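Keys for a Small Script

How the Saithong layout reached ordinary phones

29 April 2019

Typing in a minority script used to require a custom font that borrowed the codes of Latin letters. Text looked correct on the machine where it was written. On any other machine it turned into a string of accents and brackets, and it could not be searched or sorted.

The Saithong keyboard, developed at a small office in Sullside, drops that method. Each letter has its own Unicode code point, and vowel signs are stored after the consonant they modify, whatever side they appear on. The font handles placement.

The first layout had 33 base keys. Less common signs sit behind a long press -- a choice that older typists disliked, as they were used to the Rodenen typewriter and its two shift levels.
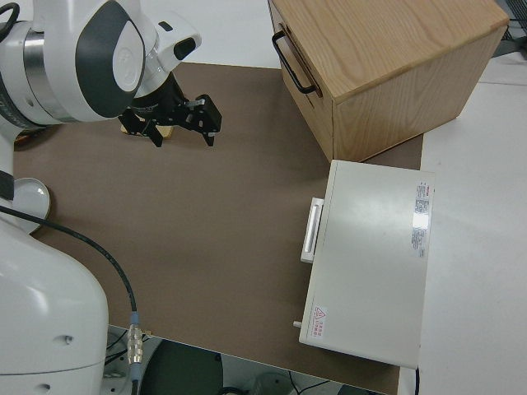
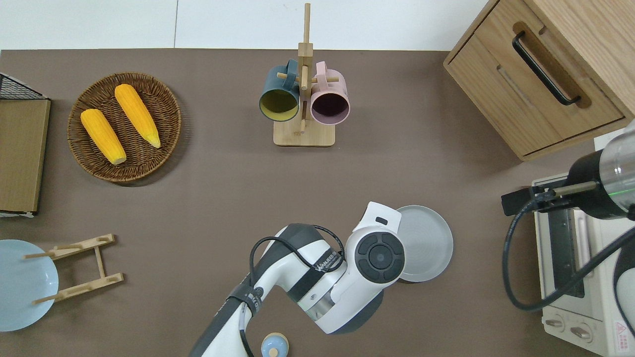

Converting the old files

Nesness, a regional publisher, held 400 books and pamphlets in the borrowed-code format. A conversion table covered most characters. The remaining trouble came from eight stacked forms that different fonts had assigned to different codes, so each file had to be matched to its font before conversion.

A test batch of 100 pages was proofread by hand in December. Most of the errors were in line breaks, where the old files used a plain space to force a gap between signs. The converter now removes such spaces when a vowel sign follows. Headings set in outline type are still being retyped.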